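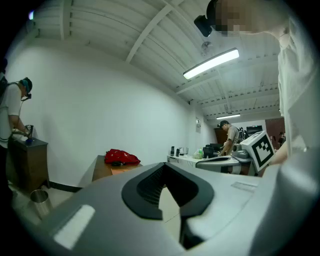 Section 6 covers the set-up, daily care and minor repair of the Kellthorpe hand-held gripper unit, Model 2752. It applies to units used singly and to units used several at a time in one shared room. Read the section in full before the first session. Each station needs its own work surface, and surfaces of different heights are acceptable: a white table can serve one operator while another works over the top of a low cabinet, as long as both can reach forward without stepping around furniture. The marker cube is used with the white side panels outward and the black-and-white fiducial pattern unobstructed.

6.1 Preparing the room

1. Clear a standing area in front of each work surface. Move bags, bins and loose cables out of the walking path.
2. Turn on all ceiling lights. Do not rely on daylight from one side of the room.
3. Assign one operator to each station and enter the station number in the log sheet (Form 57).
4. Place the objects for the session on the work surface. Keep bottles and other tall items away from the edge.

Note: Operators wearing a head-mounted device must run its cable down the front of the chest or into the backpack. A cable left hanging at the side can catch on a cabinet door.

6.2 Checking the gripper body

1. Set the unit on a flat surface with the power off.
2. Inspect the gray shell for cracks. Hairline marks in the paint are acceptable. An open crack is not.
3. Inspect the ribbed inner surface of the V-shaped notch. Remove dust with a dry brush.
4. Close the gripper by hand and release it. It must return to the open position without sticking.
5. Check that the pad on the shell is flat and firmly attached along all edges.

CAUTION: Do not use alcohol or solvent on the ribbed surface. Solvent hardens the material and shortens its life.

6.3 Fitting the marker cube

1. Loosen the clamp screw on the mount by two full turns.
2. Seat the cube in the mount with the arrow on its base toward the operator. The seated cube may rest at a tilt relative to the tabletop.
3. Tighten the clamp screw until the cube cannot be turned with two fingers.
4. Wipe the printed faces with a dry cloth. Replace any face that is scratched through the black area.

Note: Replacement faces are supplied by Hamitz in sheets under part number 1164. Faces printed on an office printer must not be used.

6.4 Starting the unit

1. Connect the battery pack and press the power button until the indicator turns green.
2. Confirm that the charge reading is 80 percent or higher. If it is lower, exchange the pack.
3. Start the Prulari software and select the station number.
4. Hold the unit still over the work surface until the software reports "Ready."
5. Open and close the gripper three times. The on-screen bar must follow the full travel each time.

If the bar stops short of either end, repeat step 5. If the fault remains, go to 6.6.

CAUTION: Keep fingers out of the notch whenever the battery pack is connected.

6.5 Care at the end of a session

1. Close the software before disconnecting the battery pack.
2. Brush out the notch and wipe the shell with a dry cloth.
3. Remove the marker cube and store it in its box.
4. Record any drop or impact on the log sheet, including those that left no mark.

6.6 Faults and minor repair

Travel bar stops short. Check the notch for debris. If it is clean, run "Set Limits" from the Service menu.

Marker not found. Clean the cube faces and check for glare from the ceiling lights. Move the station if glare cannot be avoided.

Gripper sticks when released. Remove the battery pack, take out the two cover screws and check that the return spring is hooked at both ends. Replace a stretched spring. Do not trim or bend it to fit.

Cracked shell. Take the unit out of service and return it to the Stępień repair center with a copy of the log sheet.

Repairs other than those listed in 6.6 must be made by the repair center.

Section 6 revised April 18, 2019. Replaces all earlier versions.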